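Fuzzy pads on gripper fingers keep slipping on cloth
Posted 14 March 2021 in Home and shared workshops

Warrick Mudgway
I'm building a pair of hand-held grippers at our shared workshop. The practice job is hanging fabric bows on a small wire rack. The fingers have fuzzy pads, stuck on with double-sided tape. After about 500 grabs the pads start to creep toward the tips and the bow twists. I have tried two kinds of tape and the result is the same.
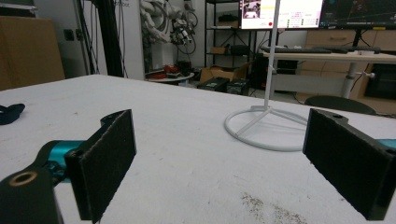
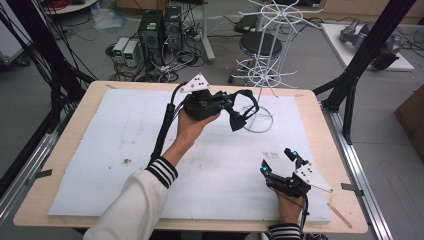

The motor is a Nostetti and I run it at the default closing force. I would like to keep a soft surface because a bare finger leaves marks on the ribbon. Is there a better way to fix the pads, or should I change the material?

Amna Warraich
Tape creeps under side load, so a third kind won't help much. Use contact cement. Rough up the finger with sandpaper, coat both faces, wait until they are tacky, then press and clamp overnight. Mine have been on since February. Also lower the closing force – cloth needs very little. If the pad still moves, cut it longer and fold it over the tip so the end is held on the back.

Plonley
just use rubber

Rätsep
Rubber grips well but it can hold on to ribbon when you open the fingers. I went back to felt and cement after 900 cycles. Check that the fingers close parallel too. Mine were off by 2 degrees and wore one edge first.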